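Hand-Held Gripper Build, Pre-Session Safety Checklist, with comments

Kept by Adaeze Nnaji for the Flukiveck home build. Revised 22 Apr 2020.

Please read the comments as well as the boxes. I know they go on a bit, but most of what we have learned the hard way since March ended up in the comments, and the boxes only make sense once you've been through them. Marks are OK, WATCH or FIX. Anything marked FIX means the gripper stays on the shelf until somebody has signed for it.

Section 1. Housing and frame

1.1 Housing screws snug, none standing proud. OK
Comment: Snug, please, and then stop! The threads are cut straight into the plastic, and Svatopluk has already reprinted one rear cover for me after I leaned on the driver like I was changing a tire.

1.2 No cracks where the side arms meet the housing. OK
Comment: Flex each arm gently with your thumb and listen. A tick or a creak counts as a crack until you've found out otherwise.

1.3 Unit label readable and still stuck down at all corners. OK
Comment: Write the unit number on the log before you begin, so that a fault found later goes against the right gripper.

Section 2. Fingers

2.1 Finger plates parallel at rest. OK

2.2 Edges of the slots free of burrs. WATCH
Comment: Run a scrap of old pantyhose through each slot. If it snags, so will a sweater, and so will you. I took the worst of it off with 343 grit paper (all right, it's a worn-out sheet from Drotia with 343 stamped on the back, and I have no idea what the grit is, but it works beautifully).

2.3 Closing force low enough that a fingertip can be pulled out without hurting. OK
Comment: Test on a rolled sock first, then on your own finger, never on a guest's.

Section 3. Work area, bedroom

3.1 Clothes within easy reach, with no need to kneel or climb on the bed. OK
3.2 Each person knows which tool they have and where the other person's hands are. OK
3.3 Walkway at the side of the bed looked over for things to trip on. WATCH 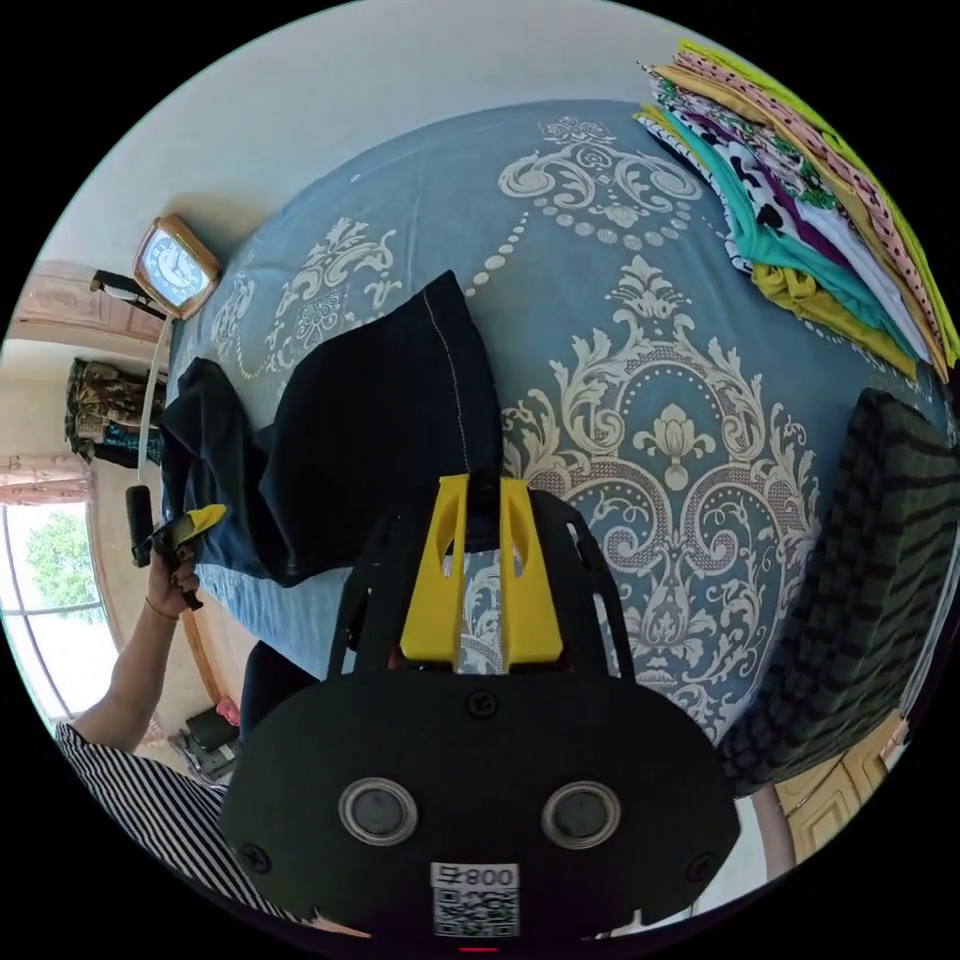 Unit 008 over the blue bedspread, jeans laid out for handling.

Comment on 3.2: Jeans are a good first garment, being heavy enough to stay where you put them, but the seams are thick and the fingers can let go all at once. Keep your free hand to the side of the cloth and out of the line of pull. Say "closing" out loud. You'll feel silly for the first 20 tries and after that you won't notice.

Comment on 3.3: Cables, bags, shoes, anything that lives on a bedroom floor. Look on both sides of the bed, and look again when you change places, as I have stubbed my toe on something I walked past quite happily an hour earlier.

Section 4. Power and wiring

4.1 Indicator comes on at start and stays steady. OK
4.2 No warm spots on the housing after ten minutes. OK
4.3 Spare cell stored in its pouch, away from the clothes. FIX
Comment: It was loose in my apron pocket with the house keys. I'm not proud of it. The spare is a 2000 mAh cell from the Jamico order and it deserves a proper pouch, so one has been sewn and will be in the drawer before the next session.

Section 5. Working with the arm raised

5.1 Nothing heavy lifted above shoulder height. OK
5.2 Elbow and wrist rested between garments. WATCH
5.3 Face kept back from the finger tips when two tools are in use. OK

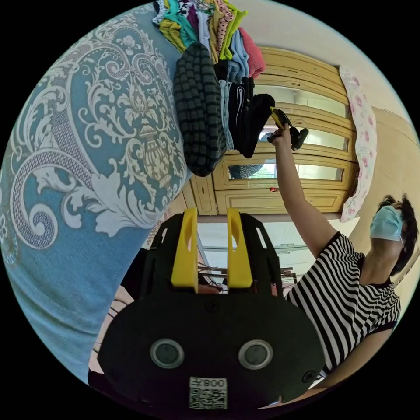
Ikechukwu Aliyu wrote in to say that 5.2 should be a FIX and should have a timer attached to it, because his forearm was sore for two days after a long run of folding and he hadn't felt a thing while he was doing it. He would also like the grip padded with bicycle tape.

Reply to Ikechukwu: Fair enough, and thank you. I've left it at WATCH until we have tried the tape, but the kitchen timer is now part of the kit and you're welcome to set it as short as you like.

Section 6. Putting away

6.1 Power off before the fingers are wiped. OK
6.2 Lint brushed out of the slots and the frame openings. OK
6.3 Log entry finished. WATCH
Comment: Entry 691 has a time and a unit number and not a word more. If it's yours, please fill it in.

Still open: 2.2, 3.3, 4.3, 5.2, 6.3. Omolara Wike has the spare finger plates if 2.2 gets any worse.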